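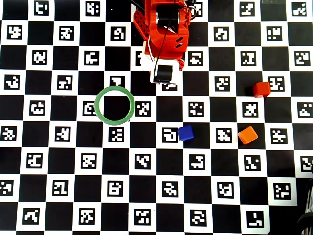
This page was last edited on April 30, 2020.

Checkerboard pattern

A checkerboard pattern is a grid of equal squares in two alternating colors, most often black and white. It is among the easiest patterns to invent, and a good many peoples did so without asking one another. It turns up on floors, flags, taxis, game boards and the trousers of cooks.

In flooring the squares are often laid on the diagonal, which makes a narrow hall look wider and wastes a good deal of tile at the walls. The town hall at Lurnbridge used nearly 4000 tiles for its lobby, 200 of them cut to fit around a staircase that was moved the following December. Local historian Sawsan Hamdan calls the result "a floor with a memory of stairs."

A board for chess has eight squares to a side. Beginners are told to keep a light square at each player's right hand, advice widely ignored by film directors.

See also: Gingham; Houndstooth; Tartan; Fletham floor dispute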